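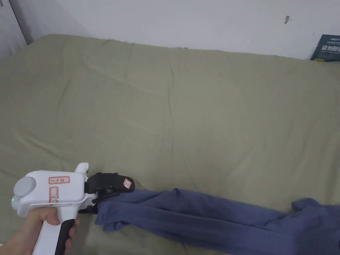
*A hand on the grip, with the small green light showing.*

# The Brako interview card box

I've sat on both sides of the interview table and I still get sweaty palms on either one. So a while back I started writing questions on index cards and keeping them in a shoebox, and friends kept borrowing the shoebox, and it came back a bit emptier every time. Brako is the shoebox done properly! It's a box of 200 printed question cards plus 50 blank ones, for anyone who has a job interview coming up and would like to practise out loud before the day.

I sell it through my own little shop, Hailu, and it's the thing I get the most emails about, so I've tried to put everything on one page.

## What's in the box

- 200 question cards, printed both sides
- 50 blank cards for your own questions
- 2 dividers (one says DONE, the other says AGAIN)
- a folded sheet with the rules for playing it as a pair

The front of each card has a question, worded the way a person would really ask it across a table. The back has what the interviewer is probably after, plus a nudge or two if you dry up. I left out model answers on purpose. I did try them in the first version and everybody learned them off by heart and sounded like a train announcement.

The cards are about the size of a postcard, which is bigger than some people expect. They're meant to be read by whoever is sitting opposite you, possibly without their glasses, so I went large on the type.

## The four sections

**Openers.** Tell me about yourself, why this job, what do you know about us. You'll get at least one of these wherever you go, and they're the ones people practise least (me included, for years).

**Tell me about a time.** The biggest section by a long way. Difficult customers, missed deadlines, disagreeing with your boss, a mistake you owned up to. Most big employers use a scoring sheet for these, and the card backs tell you what tends to be on it.

**Stomach.** My favourite, and named after where you feel it. These are the ones that make you go cold: gaps on your CV, why you left so quickly, the salary question, "is there anything that would stop us hiring you?" You don't need to enjoy them. Just say each one out loud a few times in your own kitchen and it does get less horrible.

**Your turn.** Questions for you to ask them at the end. Pick a couple before you go, write them on a blank card and take it in with you. I've never once seen an interviewer mind.

## How I'd use it

Ten minutes an evening, starting the week before. Shuffle, pull out five, answer them standing up. If an answer came out all right it goes behind DONE, and if you waffled it goes behind AGAIN. The night before, only look at AGAIN, and then put the box away and have your tea.

If you can rope in a friend, even better — hand them the cards and let them pick. The pair rules are short: the person asking isn't allowed to help, and has to stay quiet for a bit after you've finished. Interviewers do that too and it's very hard not to fill the silence with nonsense, so it's well worth getting used to.
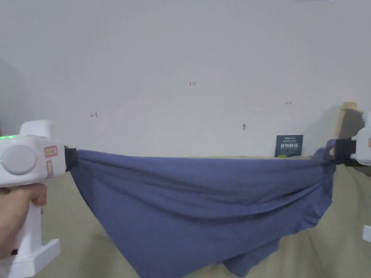
A timer is handy as well, though your phone will do. Aim for an answer of a minute or two. I used to go on for five and couldn't understand why people had stopped writing things down.

## Who it suits

I wrote it with ordinary jobs in mind: offices, shops, call centres, care work, council jobs, first jobs after college. It also works nicely if you've been in one place for ages and haven't been interviewed in years. There's nothing technical in it, so if you're going for a coding job or a nursing post you'll want something else for that half of the interview, and you could use the blanks for it.

It's probably not the thing for you if your interview is tomorrow morning. In that case please save your money, read the advert three times and get an early night.

## The new edition

The edition on sale now is the second one. Some 3000 of the first went out, and lots of you wrote back with questions you'd been asked that weren't in the box, so plenty of those have gone in. I've also taken out the one about what animal you'd be. I know people still ask it, but I couldn't think of a single useful thing to put on the back.

The other change is the box itself. The old lid was too tight and tore at the corners if you were in a hurry. The new boxes come from Lusico and they've made the lid deeper with a thumb notch at the front, and I'm really pleased with it.

If you've got the first edition you don't need to buy the whole lot again. There's a top-up pack with only the new cards, which fits in the old box with a bit of a squeeze.

## Ordering, posting, returns

Orders go out in the post twice a week. It's too thick for most letterboxes, so have it sent to wherever someone can take it in. If your interview is coming up soon, put the date in the order notes and I'll do my best to get yours in the first bag.

You can send a box back within a month if you don't get on with it, as long as the cards are all there and you haven't written on the blanks. Job centres, colleges and libraries can have a discount on larger orders — just email me and say how many you're after.

A set for phone and video interviews should be ready in June. I'm still writing the cards for it, so if you've had an odd question over the phone lately, do send it in!

Page last updated January 22, 2018.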